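The machine that can't tidy a first-aid box

January 2020

Gion Rainer has a list on his office wall. It has 70 chores on it, written in three colours of felt tip, and he has been crossing them off since his days at Cisora. Wipe a table. Empty a bin. Fold a tea towel. Green means a machine can do it, orange means on a good day, black means don't ask.

There is a lot of black.

I'd gone to see him at Ruchti, where he now runs the home robotics side, because I wanted a straight answer to a simple question. Can they do the chores yet? He laughed, made coffee (by hand) and said it depends what I meant by yet.

The shop floor is the easy half. At Pulwood, who make flat-pack shelving, an arm on a post puts the same bag of screws in the same corner of the same carton all day. It managed 1,173 cartons in the shift I watched and dropped one. A man called the line lead picked it up without looking. The arm isn't clever. It doesn't need to be – every bag comes down the chute the same way up, and if the chute jams the whole thing stops and a light goes on.

Now take that arm home. No chute. No light. Things lie where people left them.

Rainer's favourite black item is number 68. Sort out the first-aid box. It sounds like nothing, the sort of thing you hand to a bored ten year old on a wet afternoon. Bottles, tape, bandages, a box of cough syrup, some wrapper that should of been thrown out months ago. Put the good stuff back so the lid shuts. Most adults would do it while talking on the phone.
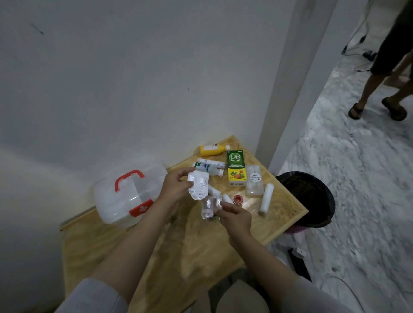
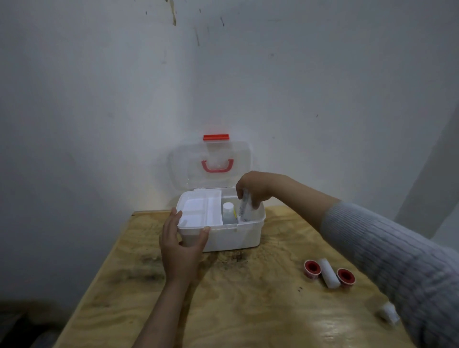
A chore for two hands, at a table in a corner.

So why is it black? Amândio Frade, who builds grippers at Onum and has thought about it more than is healthy, gave me the long version. I'll give you the short one.

Start with foil. A crumpled bit of foil has no proper shape. Squeeze it and it has a different one. It's shiny, so a camera sees bits of the room in it. And the machine has to decide if it's rubbish or if there's a tablet left in there, and a wrong guess either way is a bad one.

Then clear plastic. Depth sensors hate it. They look straight through the lid and report a wall, then the arm goes for the wall and hits the lid. Frade has a drawer of broken lids. He showed me the drawer. It's a big drawer.

Then the bandages. Soft things roll, sag, unwind. "Grip it hard enough to hold it and you've squashed it," he says. "Grip it gently and it's on the floor." People sort this out with their fingertips in no time at all and couldn't tell you how.

And then packing, which is the bit I hadn't thought of. Picking things up is a solved problem-ish. Getting them to fit is a puzzle with no picture on the box. You stand the tall one up. You slide the thin one in beside it. You keep your other hand on the box so it doesn't skid off, and you don't even notice you've got another hand. Most of the arms being sold for homes have just the one.

Onum's best attempt so far has had 3,679 goes at a simplified version – hard bottles only, lid already open, box screwed to the bench. It gets everything in more often than not. Frade is pleased with that and he should be. But take out the screws and it pushes the box along the bench like a snow plough, I saw it do it twice before he hit the stop button.

What would change things? Both men gave me the same answer, on seperate days and without much love for each other. More watching. Less programming each move by hand, more showing the machine how people do it, in ordinary rooms with bad light and marks on the wall. Labs have always used clean benches. Kitchens aren't clean benches.

Rainer thinks number 68 goes orange within five years. Frade says ten, and he wants it in writing that someone else gets to define tidy. He has a point there. My own first-aid box shuts if you lean on it.

Costs are the other thing. Neither would give a price for a two-armed machine in the home, only that it is a lot more than a cleaner. Pulwood's arm paid for itself because it never does anything else. A house needs a bit of everything, a few minutes each, never in the same order, and then the kids come home.

In April Rainer moves the list to a bigger wall. He's adding chores. His wife suggested changing a duvet cover and he wrote it up straight away, in black.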